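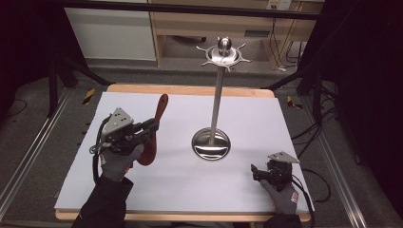
Why hang utensils on a stand instead of keeping them in a drawer? They stay easy to grab, they don't knock against each other, and you see at a glance which one is missing.

Search this course Go

Home Organizing, Unit 3: Hanging Storage

Okay, so last unit was drawers, and I know some of you are sick of dividers (me too!). Now we get to the carousel stand – a heavy base, a pole, a ring of hooks at the top. My aunt's kitchen in Dalstead had one for years and I still think it beats a crock.

A few things I want you to write down. Load opposite hooks first, so one heavy ladle doesn't drag the whole thing sideways. Put the tool you use most on the hook facing you. Wooden pieces go on last, after they've dried completely, and if the hole in the handle is too small for the hook, tie a loop of kitchen string through it.

Polished steel shows every fingerprint, so hold the stand by the pole when you move it. Wipe the base with a soft cloth and dry it right away.

For the Vimley worksheet, pick 2 hanging tools from your own kitchen and sketch where they'd go and why. Half a page is plenty – please don't send me an essay! Bring it along with the Unit 2 drawer plan.

Last updated: July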